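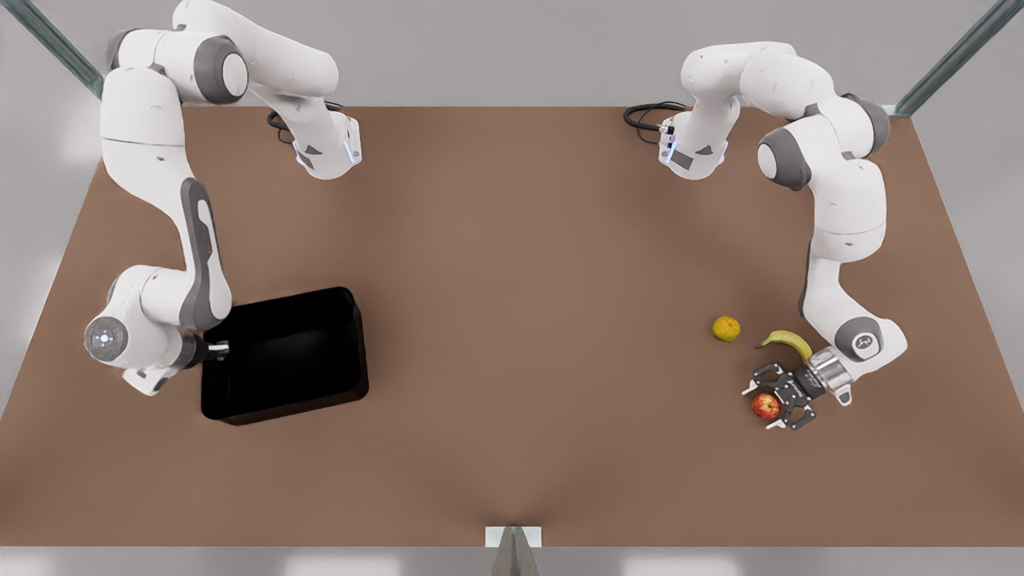

I drove the arms for most of the afternoon again. Fruit into the bin, reset, fruit into the bin. Aisling Nic Giolla set up the simulator and wrote the task on a sticky note for me: all the fruit in, one piece at a time, no throwing.

I have two hand controllers, one for each arm. When I move my hand, the arm on my screen moves with it, and the trigger closes the fingers. Every run I finish gets saved, and later the robot learns from the saved runs. The target is 1000. We are at 237, and 26 of those are from today.

The banana is the one I mess up. If I come in along the length of it, it rolls off one finger and I have to start over. I do better going across the middle with the wrist turned a little. The apple is easy as long as I open all the way before I get close. The citrus is small, so I go slow with that one.

My other problem is distance. On the wide view everything looks nearer than it is, and I close on nothing. Vilmos Kelemen told me to switch to the close view for the last part of each reach. I didn't like it at first. You lose the table completely and all you get is big flat areas of color and a bit of finger. After roughly an hour I got used to it.

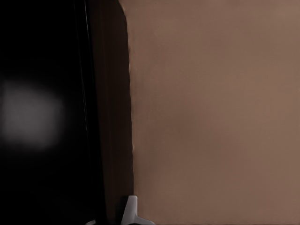 Close view, white fingertip at the bottom.

We throw out any run where I stop to think for too long. Vilmos says the robot will copy the stopping. I asked if it would copy me scratching my nose too, and he said yes, if I do it while holding the controller. So I put the controller down first now.

Mafalda Garcia takes over the driving tomorrow and I get to go through the saved runs and mark the bad ones. She is left-handed, so I'm curious which arm she ends up using more. I use the right one for nearly everything and I've been told to stop.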